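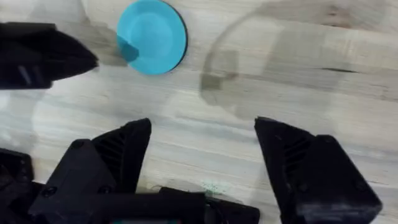
Figure 4. Wrist camera view of the tabletop, gripper open, with a blue disc ahead.

4.2 Rules for the shared zone

The shared zone is the part of the table that both arms can reach. Most of the trouble in our first round of sessions came from this zone, and the rules in this section apply only there. Work in the outer zones falls under the general rules in Section 4.1.

Rule 1 covers entry. An arm may enter the shared zone while the other arm is in it, but one of the two must be named as the leading arm before the task starts. The leading arm has right of way. The other arm stops at the zone border or holds its position if the leading arm's planned path crosses its own. The name of the leading arm is written in the session log and may not change during an episode. A task that needs the lead to change is split into two episodes.

Rule 2 covers contact with objects. Only one gripper may close on an object at a time unless the task sheet calls for a handover. When it does, the receiving gripper closes first and the giving gripper opens second. The operator says "mine" aloud before the giving side lets go. Bruvora wanted a foot pedal for this step and tested one at its own site in April. The pedal worked, but operators kept calling out anyway, and the draft kept the spoken word.

Rule 3 covers speed. Both arms run at 40 percent of the set limit inside the shared zone. The reduced limit applies to the whole arm, including the elbow. An early draft applied it to the gripper only, and two sites read that as permission to swing the forearm through at full speed. 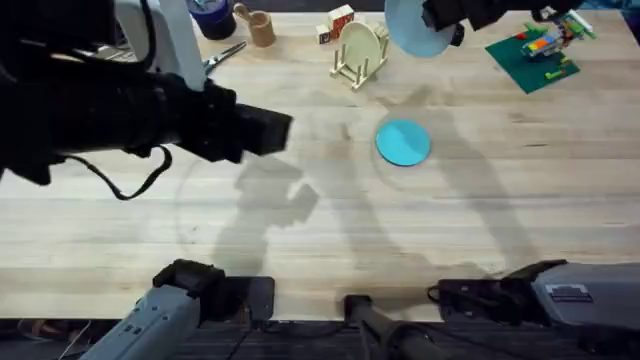 Hirkthorpe objected to Rule 3 in its written comments: the slow limit makes short tasks tedious, operators lose their rhythm, and a tired operator is a bigger risk than a quick arm. It asked for the limit to apply only when both grippers are in the zone at once.

We took the comment seriously and went back to the logs. The review set holds 2,431 episodes from three sites, all recorded under the first draft. For each unplanned contact between arms we noted whether both grippers were in the shared zone when it happened. In many cases one gripper was still outside -- it was the forearm that crossed the border. A limit tied to gripper position would have left those cases at full speed. Rule 3 therefore stands as drafted, with one change. A site may raise the limit for a single named task after 100 episodes of that task without an unplanned contact, and the raised limit lapses if a contact occurs.

Rule 4 covers what the cameras must see. Each wrist camera is checked at the start of a session with its gripper fully open, and both fingertips must be in view. Arms cast shadows on a pale tabletop, and these can move across an object just as the gripper comes down to it. Sites should set their lights before the check and leave them alone until the session ends. 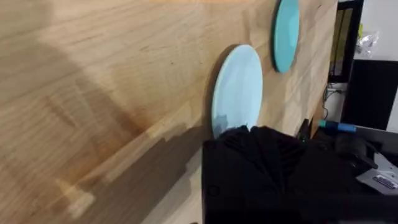
Flisden adds a second check halfway through long sessions. We recommend this practice but do not require it. A camera that has shifted is easy to miss during work, and episodes recorded after the shift have to be sorted by hand. If a shift is found, the operator marks every episode back to the last good check. Marked episodes are kept and stored apart from the main set.

Rule 5 covers the log itself. The entry for each episode gives the task, the leading arm, the speed limit in force, and any stop. Stops made by the operator and stops made by the controller get separate codes. Sites that record more than 1,000 episodes on one table must also keep a table log, with a line for every change to mounts, lights, or fixed objects. Doležal already kept such a log on paper, and its column headings are used in Appendix B with small edits.

The rules say nothing about how many people should be present. That question is handled in Section 5, together with stop buttons and training hours.

Related items
Zone borders and how to mark them on a worktable
Spoken signals in two-arm handover: a site survey
Template: table log for long-running setups
Wrist camera checks, short version
Comments received on the first draft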